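# Automation on the Refurbishment Floor: Notes After the First Phase

The refurbishment department at Closesora receives used office computers from schools and local employers, tests them, repairs what can be repaired, and prepares them for resale through Poltell. In February the department began moving part of this work to automated benches under a program called Gazi. I have supervised the floor throughout the change, and I wish to record what it has meant for the staff.

The program started at the Saswood site with 2 benches. By the end of the first phase, 1,932 machines had passed through them. The department employs 33 people, and no position was removed. Many positions were, however, rewritten, and it would be wrong to describe that as a minor matter.

Before Gazi, one technician carried a tower from intake to final test. The same person opened the case, checked the board, reseated the memory, and signed the sheet. Under the present arrangement the work is shared between the technician and the arm, and the sheet has been replaced by a log that both contribute to.

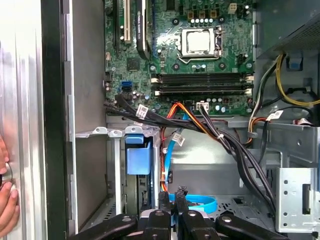
Cables remain the most difficult part of the job. Every manufacturer routes them differently, and previous owners add their own ties and labels. Technicians therefore decide which units go to a bench and which stay with a person from start to finish — a decision that calls for more experience than the old intake form ever did. We have since raised the pay grade for intake.

Several longtime employees told me that they missed finishing a machine themselves. I consider this a fair objection. In response, we set aside 200 units for full manual repair, assigned by rotation, and the practice will continue into the second phase.

Training took longer than planned. The written guide assumed a familiarity with the bench software that most of the staff did not have, and the evening shift received its sessions last. A revised guide is being prepared with the technicians as its main authors. Comments on the draft may be left at the Saswood office until the end of the month.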